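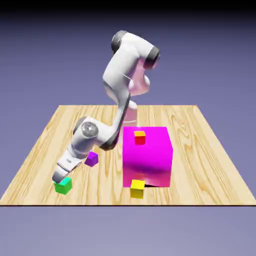 Pouran Alipour wrote in to ask why her limit order sat there all afternoon while the price went straight past it, and whether the broker had simply gone to lunch. The broker was fine. She had placed a stop order to buy at 22 and was waiting for it to behave like a limit order, a mistake that has paid for a good many brokers' lunches.

So, how to place a limit order and get the one you meant. I use Skundivau for my own account, and the labels on your platform may differ a little.

1. Open the order ticket and pick the side. Buy or sell. Read it again. The two buttons sit next to each other, as if they were friends.

2. Change the order type. The ticket opens on "Market," which means "whatever anyone feels like charging." Choose "Limit."

3. Enter the quantity. Shares, please, and no dollars. Typing 50 when you wanted fifty dollars' worth is an expensive way to learn which box is which.

4. Enter your limit price. For a buy, it's the most you'll pay per share. For a sell, it's the least you'll take. If Sitska last traded at 22 and you set a buy limit of 25, you haven't set much of a limit. It will probably fill right away near the current price.

5. Set the duration. "Day" expires at the close. "Good till canceled" hangs on for weeks, long after you've forgotten it. I once bought Talebi shares in August on an order I had no memory of placing.

6. Check the preview, then send.

You may get a partial fill, say 4 shares out of 50, with the rest left waiting. Some brokers charge a fee for each day an order trades, so look that up before you leave scraps lying around. You can cancel whatever hasn't filled from the Open Orders tab.

Last updated December 5, 2024

Related articles
Stop orders and why they bite
Reading the bid and the ask
Milon account fees, line by line
What happens after the closing bell

We use cookies to remember your settings. Accept all | Manage choices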